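We use cookies to remember your settings and to count visits. Accept | Decline | Read our cookie notice

Korkdale Two-Arm Table Set: README and data card

Posted Mar 3, 2025 by the dataset maintainers

## What this is

A set of 3,003 recorded runs of a two-armed robot moving things between containers on a countertop, driven by a person throughout. It was recorded at our Korkdale bench and at a second bench in Wike. Each run has joint positions, gripper opening, one fixed camera and a short written instruction.

We made it to check a claim we did not believe: that mixing in runs from a second site makes a policy better at handling objects it has not met. After doing the work we believe it a little more, but only a little. Please read the results section before quoting the headline number.

## Splits

- `train`: 2,503 runs, both sites
- `test`: 500 runs, both sites, objects held out
- `hard`: 343 runs, a subset of `test`, where the item starts inside a container with raised sides

The `hard` subset was picked by hand after the first round of tests. That is a weakness. Anyone who wants a clean comparison should report `test` first.
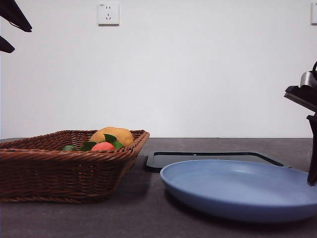

The success label is the part of this release we trust least. It comes from a script, Simell, which compares the first and last views of a run and decides whether the item has moved to the target. Simell does well when the target is flat and the start container is shallow. It does badly with woven containers: with a peach-like item sitting low enough that only its curved top shows over the basket's near rim, the script has very little to compare, and leaves standing in front of the fruit make matters worse. An empty blue plate as the target is far easier to judge. We relabelled all of `hard` by eye and left the rest alone, so `test` scores outside that subset carry whatever errors the script made.

## Results

We trained the same policy 8 times with different seeds, half on Korkdale runs only and half on both sites. The mixed policies scored higher on `test`. On `hard`, with labels corrected, the gap shrank until the spread between seeds covered it.

One reading is that the second site helps with easy cases. Another is that the script is kinder to the smoother motions the mixed policies tend to make. We can't separate the two with this data, and we would be wary of any paper that says it can.

We also tried the Hulluvwood baseline with its default settings. It did worse, but we spent far less time on it than on our own method, so please don't cite that as a finding.

## Known problems

- Instructions were written after recording, by people who knew the outcome.
- Failed grasps followed by a second try count as one run.
- Wike runs recorded before November use an older gripper calibration. The field `calib_version` tells you which.
- There is one camera view per run, and the grippers often hide the item at the moment of contact.

## Use

Fine for training and for arguing about evaluation. We would not use it to rank methods whose scores are close, and we have stopped doing so ourselves. Corrections to labels are welcome; send the run number and the label you think it should have.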